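Petek (novel series)

Petek is a series of paranormal mystery novels set in the harbor town of Forus, where werewolves live openly among the human population under a set of local laws called the Unum. The series consists of 5 books, published in English by Furent, a small press that deals mainly in fantasy and horror. The complete edition runs to 1,706 pages.

Setting

Forus is a fishing town on a cold northern coast. Under the Unum, every werewolf over the age of sixteen must register with the harbor office and spend the night of the full moon on Petek, a rocky island two miles offshore. The island gives the series its name. Pack leaders answer for any member who misses the last boat, and the penalty is 90 days of confinement.

Humans in the town are split over the law. Some families have lived beside the pack for generations – a few have married into it – while newer residents want the island closed and the werewolves moved inland.

Plot

The first book opens in July, when a ferry pilot finds one passenger too few on the morning trip back from the island. The pilot, who narrates all the novels and is never named, is asked by the pack to look into the matter before the town police hear of it. The missing passenger is found in the second book, alive and unwilling to return.

Later volumes follow the narrator's broken engagement to a member of the pack and a court case over who has the right to change the Unum. The final book takes place over one night on the island and is the only one in which the narrator stays ashore there after dark.

Style

The novels are told in the first person and the past tense. Chapters are short, and most begin with a line from the ferry log. Changes from human to wolf happen out of sight in the first four books, and the narrator knows of them mainly by sound.

Publication

The first volume was released on 15th October and the others followed at yearly intervals. Books 2 and 3 were later issued together in a single paperback. A collection of short stories set in Forus before the law was passed is not counted as part of the main series.

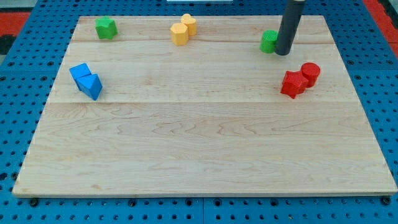

Colored plastic blocks on a maple board, with a green star-shaped block in the upper left corner.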